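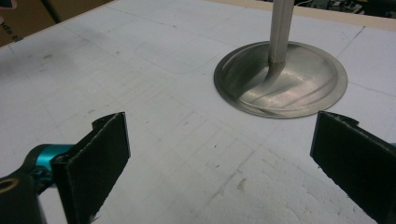

Fig. 1. Engine valve, standing on its head, fingers open.

Week 6 handout: Can it do the chores yet?

Short answer: some of them, on a good morning, if you put everything back where it was. The long answer is the rest of the term.

Take the valve in Fig. 1. The job card says "pick up part, place in tray." A new hire at a machine shop gets this explained once, with a nod toward the tray. For a machine it breaks into questions, and you should be able to talk through each of them by Thursday's section or whenever yours meets.

Where is it? Polished metal is rude to cameras. The curved neck picks up the light and hands it back in streaks, so the software may see a highlight and believe it has found an edge.

Where do you grab it? The stem is the obvious handle. It is also a smooth cylinder, and smooth cylinders like to turn in the grip. The wide head is steadier to hold but lies flat on the table, with very little rim to get under.

How hard? Padding on the fingers forgives a lot. It also wears, and a worn pad grips differently from the one you tested.

Then what? Lifting is half the card. The tray wants the part a certain way around, and nobody wrote down which.

Our running case is the Plostura parts cell, which we will compare with the Kalatmont kitchen trial. In the Plostura exercise the arm gets 48 tries at one valve and completes 47. Very nice. Move the tray a hand's width and it completes 26. The brochure, you will be amazed to learn, stops at 47.

Kitchens are worse. The Kalatmont arm loads 14 mugs without trouble and then meets a colander.

Before next class:
Read the Truketach notes on grasping, skipping the math if you must.
Pick one chore you did this week and write out every step, including the ones you did without looking.
Mark the step where you would bet against the machine. Bring the page, on paper please.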